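Section 4. Setting up the two-arm recording bench

OK, so you've got both arms bolted down and powered, and you want to start collecting the demos we used for the Pandport handover study. I'll go through it the way I do it myself, and I'll flag the spots where I lost an afternoon (there were a few).

1. Home both arms, one at a time, with the other one parked well out of the way.
2. Clear the strip of table between the fingertips. Parts and tools can stay on the bench, and I'd even leave a few out! The policy we trained on a spotless table got confused the first time a screwdriver showed up.
3. Open the wrist camera views and check that the fingers sit low and in the middle of the picture. If they've drifted to one side, loosen the camera bracket and nudge it back. 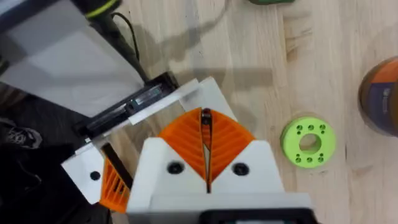 4. Run the jaw check. Close each gripper on nothing and zero it there. Do this again any time you swap fingers, even if the new pair came off the same printer.

Note: the ribbed fingers flex when they push against something, so the jaw reading and the real gap between the tips won't match under load. We log the raw reading and let the model sort it out.

5. Now bring the arms together slowly, at the "creep" setting, until each wrist camera has some of the other gripper in view. Save that pose as MEET. Every episode starts from it. 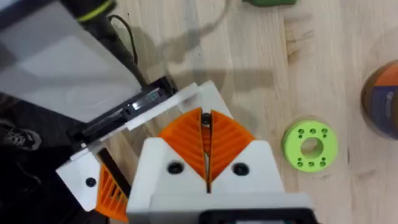

Written by Concetta Amato
Bench notes checked by Gerardo Ocampo
Last changed Mon 3 September

6. Pick your start spread. In our first round every episode began from exactly the same MEET pose, and the policy learned it by heart. Move an arm a finger's width and it was lost. Adding a small random offset to each start fixed most of that, and it's the one change from the paper I'd beg you to keep.

CAUTION: Keep the offset small on the first run and keep your hand on the stop button. Two arms that are both "a little off" can be off toward each other.

7. Start the overhead view and check that it shows both grippers at MEET. You want the fingertips clear of the upper arm's wrist, or at least one set of them.

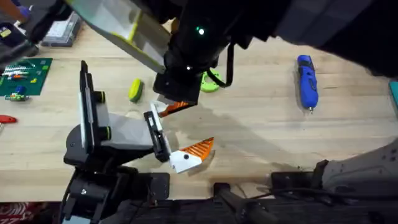 8. Record 20 episodes, then stop and look at them before you do any more. I know, it's tempting to keep going once you've found a rhythm. Lino once recorded a whole morning with the wrist clocks out of step and we couldn't use a bit of it.
9. Toss any episode where you paused to think. The model copies your pauses too, and then it sits there hovering.

Our final set was 1422 episodes, which is more than you need for a first try. We saw decent handovers well before that, and the later ones mostly helped with odd angles.
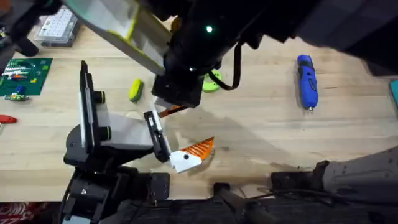

Can I train with the overhead view and skip the wrist cameras?
You can, but expect more missed grasps. In our runs the overhead view was fine for getting the arms near each other, and the last bit of the approach went badly without the wrist views.

10. When you're done, send both arms back to home, wait for them to settle, and only then cut the power. Copy the session folder off the bench computer the same day. Training settings are in Section 5.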